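October 24, 2018

Stop Blaming the Cable

In August one of the two arms in our test room drove itself into the floor. It was a slow move, at the end of a long run of pick and place trials, and the arm went down about a hand's width farther than it should have. The fingers hit the carpet, the drive current went up, and the controller kept pushing for 4 seconds before the operator reached the stop button. The wrist had to be rebuilt. The operator was fine, though she had been standing within reach a minute earlier to move a part.

The report we filed internally gave the cause as "cable fault." A connector on the wrist encoder had worked halfway out, the position signal dropped for a moment, and when it came back the software accepted the first number it received. The corrective action was one line long: secure cable, brief staff. Then everybody went back to work.

I have been in this business long enough to have written that kind of report myself. I wrote several of them at Jidham, and I was proud of how short they were. I now think they were close to useless, and I'd like to say why.

A cable coming loose is normal. Cables on a moving machine get pulled, bent, stepped on and unplugged by somebody who needs the socket for a minute. If you run an arm for a year, at least one connector is going to back out. A report that names the cable as the cause is treating an ordinary event as a surprise. What deserves a page of writing is the fact that an ordinary event was enough to put the arm in the floor.
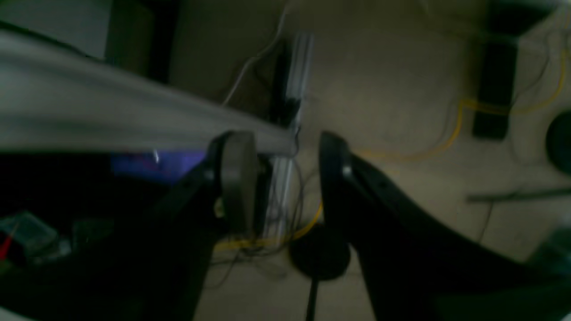
When we finally sat down and went through the August crash properly, we found four things that had to be true at the same moment. The connector had no latch. It was a bench part that was supposed to be replaced before the trials began. The software had no check on how far a joint could appear to jump between two readings. The current limit had been raised by 30 percent to get through a stiff spot in the wrist and had never been put back. And the only stop button was on the far side of the room, mounted there when the room had a different layout.

Any one of those, fixed, would have turned a crash into a nuisance. None of them was in the report.

The current limit is the one that bothers me most. It was raised by a good engineer for a good reason on a busy afternoon. He told two people. One of them has since left for Flellmont and the other forgot. We had a log for software changes and a log for mechanical changes, and a limit typed into a settings page fell into neither. I asked around afterward, and people named 7 other settings they remembered changing "for now." Three of those were still changed.

Eetu Toivonen, who ran our safety reviews before he moved to Ikonen, used to make us do a drill I hated. He would pick a wire, and the person responsible for the machine had to tell him what happened if it came off right then. "It won't come off" was not an accepted answer. Neither was "the software handles it," unless you could show him the line that did. The drill took up to 42 minutes per machine and we always had something better to do. After he left we did it once more, badly, and then stopped. The wrist encoder would have been an obvious wire to pick.

I know the argument against all this. We are a development shop. The setup changes every week, the floor is never going to look like a finished production cell, and if we review every change like an aircraft part we will never build anything. A colleague at Idenero made that case to me over lunch and I agree with most of it. I don't want latching connectors on everything that exists for two days. I don't want a form for moving a table.

But speed is the reason to put the protection in the places that don't change. The jump check in the software took one person a single morning to write, and it works no matter what is plugged in where. The current limit now goes back to its default each time the controller starts, so if you want it higher you have to ask for it again each time. People complained about that for a week. There are two stop buttons now, on long leads, and the rule is that you carry one with you when you go near the arm. These things let us stay messy in the rest of the room.

What I'd ask of anyone who signs these reports is small. When the draft comes in and the cause is a cable, a screw, a sensor or a tired operator, send it back and ask what was supposed to catch it. If the answer is that nothing was, write that down as the cause. It reads worse, and the person above you may not like it. Ours did not.

The August report has been reopened and rewritten. It runs to five pages now, and the cable gets one paragraph.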